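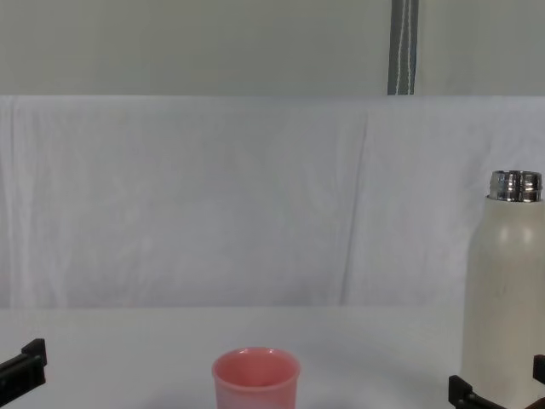 Skela 控温电水壶,用了一个冬天,说说值不值

先把结论放前面,赶时间的看完这段就可以走了。

烧水快,控温准,壶嘴好用。盖子烦,提示音很烦,底座线太短。400 块买的,不后悔,但要是再涨价我就不推荐了。只泡面冲咖啡速溶的,别买,浪费。喝绿茶、喝手冲、家里有小孩要冲奶的,可以看看。

原来那只老壶是超市里随便拿的,只有一个开关,按下去就往 100 度冲,烧开了跳掉,完事。想喝八十来度的水就干等着。等过头了又重烧。一个早上能烧三遍。换壶主要就为这个。

看了挺久,Ellero 那只长得最好看,细嘴,黑的,但是贵出一大截,而且容量小,两个人喝都不够。Zelenák 那只便宜,评论区说温度不准,还有人说漏水,没敢下手。最后选的 Skela,中间价位,心里也没什么底。 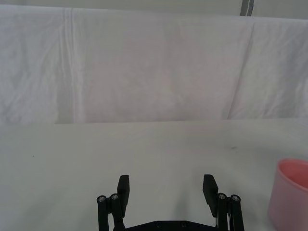 Seseo 家居组 自费购入 | 2025年3月19日 | 阅读 1,631

【开箱】

盒子普通。泡沫垫有点碎,掉渣,掉得满地都是,拿吸尘器吸了半天。里面就是壶、底座、一本说明书。说明书字特别小,中文那几页翻译得不太通,“请勿于水中进行水壶”,看了半天没明白,大概是说别把壶泡水里洗。

没送清洁剂,没送量勺,也没送滤网。不强求,提一句。

刚拆开有味道。塑料味,主要是盖子那一圈。说明书讲烧两遍水倒掉,我烧了四遍,还有一点点。后来丢了几片柠檬进去烧,放一晚上,第二天基本闻不到了。对味道敏感的人要有个准备,前几天别急着拿来泡好茶。

【烧水速度】

没掐表,就说感觉。装半壶,我去洗个脸回来已经好了。装满慢一些,但也比老壶快。冬天水龙头出来的水冰得要命,那阵子会慢一点,正常。

声音不小。前半段嗡嗡的,中间有一阵特别响,快开的时候反而安静下来。我家厨房挨着卧室,早起烧水会把人吵醒,这个没办法,大功率的壶好像都这样。介意的话前一晚烧好灌保温瓶里,我现在就这么干。

【控温】

重点,多写几句。

底座上一排按键,预设几个档,另外有加减键可以一度一度调。预设的那几个够用了,真正一度一度去调的时候很少。刚买来新鲜,天天调,过了两周就只按两个键,绿茶那个,还有烧开那个。

准不准?拿厨房里的探针温度计量过几次,差个一两度,有时候一样。我觉得够了。泡茶差一度谁喝得出来,反正我喝不出来。要注意的是水少的时候容易冲过头,就垫个底那种水量,设了低温,出来会偏高。水到半壶以上就没这问题。

保温功能有,按一下就开,过段时间自己关。我希望它能再长一点,有时候开个会回来已经停了,要重新按。而且壶一拿起来保温就取消,放回去不会接着保,得再按一次。这个设计不知道怎么想的。倒一次水按一次,倒一次按一次。说实话用到现在还是会忘,端着杯子过去一摸,凉了。

绿茶是真的好喝了。以前用开水直接冲,又苦又涩,还以为是茶叶不行,差点扔了。现在水温低下来,第一泡是甜的。同一罐茶叶!就冲这一点我觉得钱没白花。红茶、普洱还是烧开,没区别,用什么壶都一样。

咖啡我喝的少,周末才冲。壶嘴不算真正的细嘴,水流能控制,但是要慢慢倾,一急就哗一下出来。手冲玩得认真的还是去买专门的鹅颈壶,Ellero 那种。我这种随便冲冲的,够了。

【倒水和手感】

手柄不错,有点粗,手大的舒服,手小的可能会觉得满壶的时候有点坠。我妈来住的时候用过,说重,每次只敢装半壶。给老人买的话建议到店里拎一下再说。

壶嘴断水利落,收的时候不会顺着壶身往下流。老壶那个毛病折磨我好几年,每次倒完台面上一圈水,抹布不离手。现在没有了。很小的事情,每天都要碰到,所以觉得值。

壶身双层,外面摸着温温的,不烫。金属盖子那一圈会烫,别去碰。

【盖子】

要骂的在这里。

盖子是按钮弹开的,弹力太大,“啪”一下,如果刚烧完,盖子内侧的水珠会甩出来,甩到手上很疼。我被甩过两回,现在都是一只手压着慢慢放。还有就是开的角度不够大,加水的时候水龙头要对得很准,不然就浇在盖子上,顺着边流到外面。手也伸不进去洗,只能用长柄刷。

同价位别家有盖子可以整个拿下来的,真羡慕。下一代要是改成可以拆的,我愿意再推荐一次。

【提示音】

很响。开机响,按键响,到温度响三声,取下来响,放回去也响。半夜起来倒杯水,全家都知道。

翻了说明书,说长按保温键能静音。试了,能关掉按键音,到温度那三声关不掉。问了客服,客服回得挺快,说这个是安全提醒,不能关。行吧。我在底座喇叭的位置贴了块胶布,小了一点,凑合。

【底座和线】

线短。短到什么程度,插座在台面里侧还好,插座要是在柜子另一头,就得接插线板。厨房里水边上放插线板我是不太愿意的。底座下面可以绕线,问题是本来就没多少可绕。

底座接口可以转一圈,随便怎么放都能对上,左手右手都方便。按键是触摸的,手湿的时候不太灵,要擦一下再按。屏幕字够大,白天看的清,晚上稍微有点刺眼,亮度不能调。

【清洗,水垢】

我们这边水硬。用一周底下就有白点,一个月一层。不管什么壶都这样,不怪它。内胆是不锈钢的,焊缝少,水垢不太挂得住。柠檬酸一小勺,烧开,泡半个钟头,倒掉,再烧一壶清水涮一遍就亮了。我基本每个月弄一次。懒的时候拖到两个月,也能洗掉,就是要多泡一会。

壶嘴里面有个小滤网,固定的,拿不下来。水垢积在那里不好弄,牙刷伸进去勉强够到。又是一个不能拆。这家公司是不是跟拆有仇。

外壳是磨砂的,白色。不太显指纹,但是灶台边上放久了有油,会发黄一点,湿布加一滴洗洁精能擦掉,别用钢丝球,会花。建议买深色的,我当时没想这么多。

【用了一个冬天以后】

没坏。接口没松,屏幕没花,盖子弹簧还是那么有劲(唉)。底座有一次放上去没反应,擦干接口就好了,之后没再出现。手柄上的漆在拇指那个位置磨得有一点亮,不仔细看看不出来。

保修一年,要保留发票。我发票找不到了,好在电子的还能下。买了的记得存一下。

有人留言问费不费电,没仔细算过,电费单上看不出来变化。保温少开一点就好了。

也有人问能不能煮东西,花茶、枸杞什么的。别。加热盘在底下,糊上去很难洗,说明书也写了只能烧水。真要煮就买养生壶,那是另一种东西。

【跟另外两只比】

没有全都长期用过,Ellero 在店里试过,Zelenák 是亲戚家的,过年的时候用了几天。随便说说,当参考。

Ellero:做工最好,倒水最舒服,冲咖啡首选。容量小,贵。盖子能拿下来!线也长。如果一个人住,又喝手冲,多花点钱买它吧。

Zelenák:便宜,轻,烧得也不慢。没遇到漏水,可能是批次问题。温度确实飘,设的低温出来偏烫。外壁单层,很烫,有小孩别买。老人用反而合适,因为轻,就一个大按扭,看得懂。

Skela:中间。没有哪一项特别突出,每天用着顺手。缺点上面骂过了。

【价格】

我买的时候 400,没等活动。后来看到有满减,能便宜 100,气死。不着急的可以等等,加购物车放着,隔几天看一眼。三百出头的话闭眼买都行,原价就看你在不在乎水温。超过原价的,多半是第三方店加价,别理。

配件店里有单卖底座的,价格快赶上半个壶了,摔了底座的人估计会很纠结。

先写到这里,水垢那部分过几个月再来补。评论区问颜色的,白的、深灰的、绿的都有,绿的常年缺货。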